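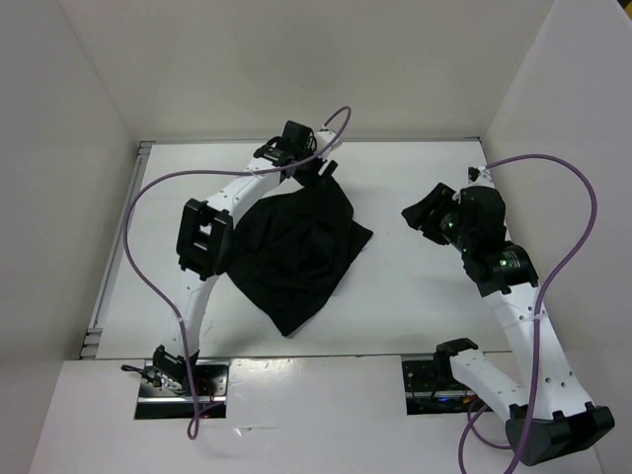
Dark laundry is the load most people put off folding. Lalit Tripathi, who ran the folding room at the Urkby linen service for nine years and now teaches evening classes in household laundry, starts every course with it. A black cloth dropped on a white table gives up very little. It sits in an irregular heap with a pointed corner sticking out one way and a flap going the other, and the folds inside it disappear into the color. Beginners tend to grab the middle and shake. Tripathi tells them to leave the middle alone and look at the outline.

"The outline is all you get with black," he said. "Find a corner you're sure of and hold on to it."

His method takes longer to explain than to do. Pick up the corner, then run the other hand along the hem until it reaches the next one. Lift both, let the cloth hang, and wait a second or two for the weight to pull it open. Lay it down with the far edge first and bring the near edge toward you. If it lands crooked, pick it up again. Tripathi does not believe in tugging a cloth straight once it is flat, which he says stretches one side and leaves a ripple that shows up in the finished fold.

The surface matters more than most people expect. A bed is too soft, and a dark quilt hides the edges of anything dark you put on it. Tripathi likes a hard, pale table at hip height with nothing else on it. At home he uses an old Rieger drafting table, 36 inches deep, painted white twice since he bought it. He keeps the lamp low and to one side so the creases throw a shadow.

Lejla Kadrić came to the class in March with a different problem. She rents out table linen for weddings and dinners in Lelelstead, and last year she added a black line called Amala to her usual white and cream. She owns 80 of the black cloths. They sold well from the first month, and they came back from the wash covered in lint.

Kadrić now washes the black pieces inside out, on their own, and shakes each one outdoors before it goes in the dryer. She takes them out while they are still slightly damp at the hem. White towels never share a load with them, and neither does anything fleece. She goes over every cloth with a lint brush before folding, always in the same direction — brushing back and forth just moves the fluff around.

For the fold itself she settled on thirds lengthwise, then in half, then in half again, with the hems turned inside. Black cotton fades first along a crease that stays in the same place, so every second wash she shifts the fold over by 2 inches. She marks the shelf with a strip of tape to remember which way the stack was done.

Napkins get less attention. She presses them flat, folds them in quarters and ties them in bundles by size.

Both of them store dark cloth away from windows. Tripathi uses a closet with the door shut. Kadrić has open shelves and hangs an old sheet across the front, held up with clothespins.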